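Search the notebook
Search

Reading time: 3 min
Filed under: Laundry room, Textiles, Maintenance

19 February 2025

Wash room, front-loader, lint and dye transfer checks. Present: Lamduan Wongsuwan, Yuto Kubo, self (W. Lambrechts).

Carried on from the August list. Open points were the gray marks on light cloths, the smell from the door gasket, and the drain filter, which had not been opened since the machine was moved to this wall.

Filter first. Drained into the flat tray, two fills. Found one shirt button, a wad of lint and a short length of thread wound on the stem of the filter. Rinsed, refitted, hand tight. No drip at the cap after the short rinse program. Yuto wrote the next date on the tape inside the cupboard door.

Gasket. Pulled the fold back by hand along the lower half and wiped with a damp microfiber cloth. Residue came off dark at the bottom and nearly clean at the sides. Second pass with diluted Prirkico, left for five minutes, wiped again with plain water. The rubber is sound, no cuts found with a fingertip. Lamduan thinks the smell is from closing the door straight after a load. Agreed to leave it ajar overnight and check again tomorrow before the first wash.

Drum. Went around the perforations with a nylon stocking over the hand to look for burrs. One light snag near the back, could not get it to repeat. Marked as unconfirmed. The yellow cloths go in alone from now on, as they are the ones that have been shedding color.
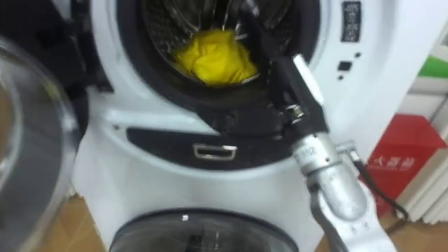
Dye transfer. Load was yellow cloth with one white cotton strip pinned inside a mesh bag. Jadoon liquid, 35 ml, cool program, normal spin. Strip compared with an unwashed one from the same roll under the bench lamp. Very slight cast along the pinned edge, none elsewhere. Repeated with a fresh strip and no detergent: no cast that I could see. Ernő Virág looked at both strips without being told which was which and picked the same one. Two strips are not enough to blame the detergent. Need at least one more pair, and the Clalow powder for comparison.

Lint. Weighed the catch from the mesh bag on the small balance, 70 mg after drying on the rack. No earlier figure for this cloth, so it stands as the baseline. Use the same bag next time, it is the one with the blue zipper.

Gray marks. Not reproduced. The marked cloths from August are in the drawer under job 3121. Rubbed one against the gasket fold before cleaning and got a similar smear, shorter and paler. Likely source is the residue, but the cloth had been handled by then and I would not put it in the report as settled.

Small things:
- Kandska drying rack has a loose foot. Turned it in, it works out again when the rack is folded.
- The measuring cap for the liquid is worn smooth. Use the syringe.
- Renji Oda wants the 2000 g balance back. He can have it, the small one is fine for lint.

To do: third pair of strips, powder run, gasket check in the morning. Photocopy the program chart, the one taped up by the sink is unreadable past the wool setting. Strips from both runs are in the envelope at the back of this book.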